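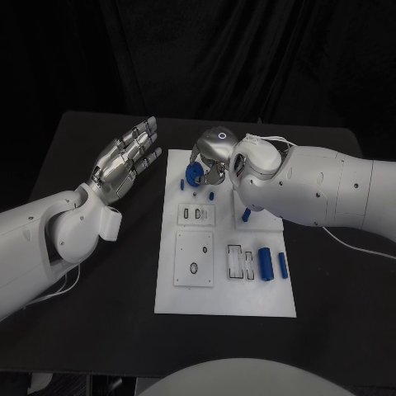
1/29
Parkura, Stand vom 24. August 2021. Die rechte Hand hält die blaue Scheibe über der linken oberen Ecke vom Brett, die linke Hand wartet offen in der Luft. Ich habe lange nichts über das Projekt geschrieben, deshalb heute ein längerer Thread.

2/29
Für alle, die neu mitlesen: Parkura ist mein Roboter mit zwei Armen. Er steht in der Gemeinschaftswerkstatt Skultmont, im hinteren Raum neben der Drehbank. Ich arbeite dort am Abend und manchmal am Samstag, wenn es mit der Familie geht.

3/29
Die Arme und die Hände habe ich nicht selbst konstruiert. Ich habe sie gebraucht gekauft, ohne Steuerung und mit einer Anleitung, in der die Hälfte der Seiten gefehlt hat. Meine Arbeit ist der Tisch, das Brett, die Elektronik und die ganze Software.

4/29
Das Ziel: Parkura soll kleine Teile greifen und auf dem Brett montieren. Scheibe auf Stift, Zylinder in Loch, und später soll eine Hand festhalten, während die andere arbeitet. Für einen Menschen ist es eine Aufgabe von einer Minute. Ich bin seit November daran.

5/29
Zuerst zum Brett. Es heißt bei uns in der Werkstatt „Pant“. Den Namen habe ich auf die Rückseite geschrieben, und er ist geblieben. Pant ist weiß, und die Teile zum Greifen sind zum größten Teil blau. So findet die Kamera sie viel leichter als beim ersten Brett.

6/29
Das erste Brett war nämlich grau, mit Teilen in Grau. Es sah sehr schön aus und die Bilderkennung hat fast gar nichts gefunden. Ich habe damals drei Abende den Fehler im Code gesucht. Bitte macht das nicht nach.

7/29
Der Tisch ist schwarz und matt, der Vorhang dahinter ist auch schwarz. Früher hat man im Kamerabild die Regale gesehen und jeden, der vorbeigegangen ist. Der Stoff war ein Rest aus der Nähecke von Skultmont. Vielen Dank noch einmal dafür!

8/29
Ein Tipp, den ich gern früher bekommen hätte: Den Vorhang nicht bügeln. Ich wollte ihn perfekt glatt haben und habe mit dem Bügeleisen eine glänzende Stelle gemacht. Sie hängt jetzt ganz außen. Ein paar Falten stören die Kamera überhaupt nicht.

9/29
Auf dem Brett habe ich mit Absicht verschiedene Schwierigkeiten gemischt. Es gibt dünne blaue Stifte, eine Platte mit zwei schmalen Schlitzen, Rahmen mit rechteckiger Öffnung und einen dicken und einen schlanken Zylinder. Leicht ist für diese Hände nur der dicke.

10/29
Die Scheibe ist das beste Teil zum Üben und auch das gemeinste. Liegt sie flach auf dem Tisch, bekommen die Finger sie kaum zu fassen. Hochkant geht es gut, aber dann muss das Handgelenk sie vor dem Absetzen noch drehen. Genau an dieser Drehung arbeite ich zurzeit.

11/29
Das Problem mit der Drehung: Die Software kennt die Position vom Handgelenk sehr genau. Sie weiß aber nicht, wie die Scheibe zwischen den Fingern sitzt. Ist sie beim Greifen ein wenig gekippt, bleibt dieser Fehler bis zum Stift erhalten.

12/29
Mein erster Versuch war, einfach fester zu greifen. Das Ergebnis: Die Scheibe ist aus den Fingern gesprungen und unter die Drehbank gerollt. Ich habe sie am nächsten Tag mit einem Magneten gesucht, bis mir eingefallen ist, dass sie nicht magnetisch ist.

13/29
Der zweite Versuch war besser. Die Hand schließt jetzt in zwei Stufen. Zuerst berührt sie nur leicht, dann wartet sie kurz, dann kommt die richtige Kraft. In der Pause kann sich das Teil selbst ausrichten. Die Idee kam von einem Forumsbeitrag über Tassen.

14/29
Der blaue Ring auf dem Rücken der Hand leuchtet, wenn die Hand eingeschaltet ist und mit der Steuerung spricht. Am Anfang hielt ich ihn für Dekoration. Heute schaue ich immer zuerst auf den Ring, bevor ich am Computer nach einem Fehler suche.

15/29
Jetzt zu den Kabeln, weil immer wieder danach gefragt wird. Ja, sie laufen außen. Ja, eines hängt unter dem linken Arm in einer Schleife. Ich habe sie auch schon einmal enger geführt, und dann hat das Handgelenk bei jeder Drehung am Stecker gezogen.

16/29
Ich hatte einen Schlauch von Flastex bestellt, um die Kabel zu bündeln. Mit dem Schlauch war das Bündel leider zu steif für das Gelenk. Er liegt jetzt im Regal von Skultmont und wer ihn brauchen kann, darf ihn gern nehmen. Bitte nur kurz Bescheid geben.

17/29
Die Regel, die bei mir funktioniert: Den Arm langsam in jede extreme Stellung fahren, und in jeder Stellung das Kabel mit der Hand bewegen. Wenn es irgendwo spannt, ist es zu kurz. Das ist langweilig, aber seitdem ist mir kein Stecker mehr abgerissen.

18/29
Zur Kamera. Sie sitzt oben am Kopf und schaut schräg auf den Tisch. Am unteren Rand sieht man immer ein Stück vom weißen Körper des Roboters. Diesen Bereich habe ich in der Software maskiert, sonst hält sie den Körper für ein zweites Brett.

19/29
Ein Nachteil von dieser Position: Die Arme verdecken oft die Teile. Unter dem rechten Arm steht zum Beispiel ein weißer Block mit einem blauen Zapfen. Fährt der Arm ein wenig tiefer, ist der Zapfen für die Kamera weg, und die Software glaubt, jemand hat ihn gestohlen.

20/29
Meine Lösung ist einfach und nicht sehr elegant. Bevor etwas bewegt wird, gehen beide Arme zur Seite und die Kamera merkt sich alle Positionen. Danach wird nur geprüft, was frei sichtbar ist. Für ein Brett, das fest liegt, genügt es.

21/29
Das Brett muss dafür wirklich fest liegen. Meines war zuerst nur mit Klebeband befestigt. Am Abend war alles genau, am nächsten Morgen nicht mehr. Wahrscheinlich hat jemand den Tisch geputzt, was ja nett gemeint war.

22/29
Die Kalibrierung mache ich jetzt vor jeder Sitzung neu. Insgesamt habe ich 1.016 Kalibrierbilder gespeichert, von allen Versionen zusammen. Viele davon sind unbrauchbar, zu dunkel oder mit meinem Ellbogen darauf. Ich lösche sie trotzdem nicht.

23/29
Was kostet so etwas? Auch das fragen viele. Allein für Netzteile, Stecker, Sicherungen und Kabel habe ich mehr als 1.000 Euro bezahlt, und ein Teil davon war Lehrgeld. Die Arme rechne ich nicht mit, sonst schlafe ich schlecht.

24/29
Sicherheit, bitte ernst nehmen: Der Notausschalter ist fest angeschraubt, und ich teste ihn jedes Mal vor dem Start. Wenn jemand in den hinteren Raum kommt, halte ich die Arme an. Neue Bewegungen laufen zuerst sehr langsam und ohne Teil in der Hand.

25/29
Zur linken Hand. Sie macht noch nicht viel. Sie fährt in ihre Warteposition, öffnet sich und bleibt dort. Später soll sie die Platte halten, wenn die rechte etwas hineinsteckt. Im Moment bin ich schon froh, dass die zwei Arme sich nicht mehr treffen.

26/29
Sie haben sich nämlich einmal getroffen, im Frühling, über der Mitte vom Brett. Passiert ist nichts Schlimmes, ein Kratzer und ein sehr unangenehmes Geräusch. Seit diesem Abend hat jeder Arm eine eigene Zone, und in die Mitte darf immer nur einer.

27/29
Wo stehe ich also? Greifen mit der rechten Hand ist recht zuverlässig, wenn die Scheibe hochkant im Halter steht. Das Aufsetzen auf den dünnen Stift gelingt manchmal. Eine Quote schreibe ich erst, wenn ich sauber gemessen habe.

28/29
Als Nächstes möchte ich eine kleine Suchbewegung programmieren: Scheibe leicht aufsetzen, in einer Spirale bewegen, bis sie über den Stift rutscht. Wenn jemand damit Erfahrung hat, besonders mit Händen statt mit einem Parallelgreifer, schreibt mir bitte.

29/29
Den Code stelle ich online, sobald die Kommentare nicht mehr in drei Sprachen gemischt sind. Wer Parkura sehen möchte, kann am offenen Abend bei Skultmont vorbeikommen und nach Lalit Gautam fragen. Korrekturen zu meinem Deutsch nehme ich auch gern an.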